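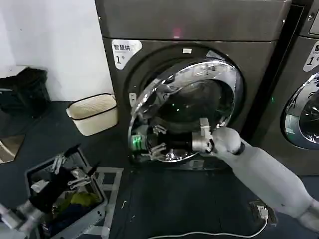

Abbildung 3: Eingriff mit der rechten Hand in die offene Trommel.

4.2 Regeln für den Eingriff in fremde Geräte

Wer Roboter an Maschinen arbeiten lässt, die für Menschen gebaut wurden, kommt mit den üblichen Schutzkonzepten nur ein Stück weit, und wir haben im Projekt Brukton recht lange gebraucht, bis wir uns auf einen gemeinsamen Regelsatz einigen konnten. Er umfasst inzwischen 20 Einzelregeln und gilt in der Fassung vom Juli 2019. Am meisten diskutiert wurde Regel 7, nach der eine Hand erst dann in eine Öffnung greifen darf, wenn die Tür ganz aufgeschwungen ist. Beim Trockner in Abbildung 3 steht die runde Tür offen, und die Finger greifen nahe dem unteren Rand der Öffnung hinein; der verchromte Ring spiegelt dabei stark, weshalb wir die Türstellung nie allein aus dem Kamerabild ableiten. Afaf Nimri hat außerdem angeregt - und wir sind ihr dafür sehr dankbar -, auch lose Kabel am Boden vor jedem Durchgang zu protokollieren, so wie man es in einer gut geführten Werkstatt ohnehin täte. Für den zweiten Arm gilt, dass er über dem Wäschebehälter bleibt, solange der erste in der Trommel arbeitet.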